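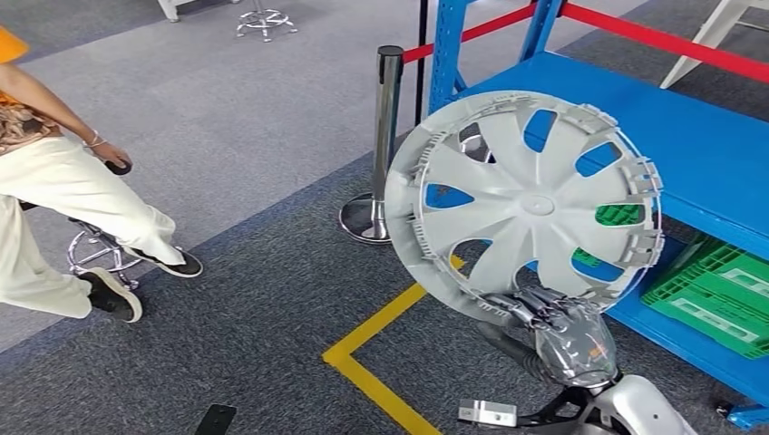 Zakley needs a drummer, and we need one before March

Hi! I'm Marilou, I play bass and do most of the yelling in Zakley, and our drummer Isamu Arai is moving across the country for school. We love him, we're throwing him a party, and now we have a half-written record and an empty stool. So if you hit things hard and you've been wanting a band, please keep reading.

What we sound like: fast, ugly hardcore with the odd slow part that goes on too long. Most songs are under 90 seconds. There's one that runs past six minutes and our guitarist Krishnamoorthy refuses to cut it (I've asked). We've put out a demo tape and a split 7-inch with Goossens, and we have 3 songs going on a comp that Marloes Wuyts is putting together on her label, Ernuvano. Those are already recorded, so you're off the hook there. The LP is where you come in. Seven songs have drum parts you could learn or throw out, and the rest are riffs on Krishnamoorthy's phone.

What I'm hoping for: somebody who can play a blast beat without speeding up when they get excited, and who can also sit on a slow beat and leave it alone. D-beat is a must. Double kick is fine but we've never used it much. I don't care how old you are or whether you've been in a band before — Isamu hadn't, and he learned the whole demo in a month.

We practice twice a week, 7 to 10 at night, in a room at Saltison. There's a house kit there with decent shells and terrible cymbals, so bring your own cymbals, snare and pedal. Your share of the rent is 90 bucks a month. Shows pay gas and sometimes pizza. We play out once or twice a month and we want to do a ten-day run this summer with Goossens, so if you can't get time off work, tell me up front and we'll talk.

We don't drink at practice, we don't play with creeps, and we load out together, singer included. Pushpa Solanki runs the door at a lot of our shows and will happily tell you what we're like to deal with.

To try out, learn "Toll Road" and "Nine Teeth" from the demo, plus anything you like from the split. We'll play those a few times and then just mess around for an hour, which is the part I care about more. No need to film yourself first, but a phone clip is welcome if you've got one!

Send me a message through the contact page with "drums" in the subject, a few bands you like, and which nights you're free. I write everybody back. It can take me a few days when I'm on closing shifts.

— Marilou Manalastas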